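# The Brush by the Door

In my grandmother's house in Plelley there was a brush for everything. One for the shoes, one for the coats, one for the hat of my grandfather, and one small one, almost bald, for the crumbs on the tablecloth. They hung on nails in the hallway and you were not allowed to mix them. I was punished once for using the coat brush on a muddy boot, and I still think of it when I pick up a brush today.

I moved to the city with no brush at all. For years I cleaned my table with a wet cloth, like most people do, and I pushed the crumbs from one side to the other until they fell on the floor. Then I got a white desk. Anyone who has owned a white desk knows what happens next. Eraser dust, bread, hair of the cat, the gray powder that comes from pencils – all of it is suddenly visible, and a wet cloth makes it worse.

So last August I went to see Žofie Sýkora, who sells household brushes from a narrow shop called Bạch. She has 114 kinds on the shelves and she knows the price of each one without looking. I told her about my desk. She asked if I eat at it. I said yes, and she took away the first three brushes she had put in front of me.

"For food you want it dense and short," she said. "Long bristles throw the crumb. Short bristles push it."

She also told me to look at how the hand meets the brush. The old ones had a long handle, good for reaching under a radiator but tiring on a flat surface, where you need to press down evenly. Many of the newer table brushes are only a block with a rounded back. You put the palm on top and pull it toward you, and the whole edge touches at once.

Her business partner, Chiến Thái, does the repairs in the back room, and he has a different opinion. He likes wood and a handle, and he likes to be able to change the bristles when they are finished. He showed me a clothes brush that he has repaired two times for the same customer. I asked him how long a good brush can live. He said up to 60 years if you don't wash it in hot water, and that almost everyone washes it in hot water.

His advice for cleaning was simple, and I follow it now. Comb the bristles with an old fork over the sink. Use cool water and very little soap, only on the tips. Shake it, then let it dry with the bristles down or on the side, never standing on its back, so the water doesn't go into the body. Do this once a month for a brush you use every day.

I bought the short one, for the desk, and a shoe brush I did not need. At home I have started to put nails in the hallway.
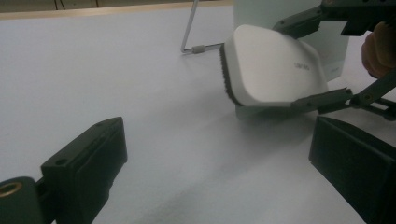

The third nail is still empty. I am thinking of a coat brush for it, and this time I will keep it away from the boots.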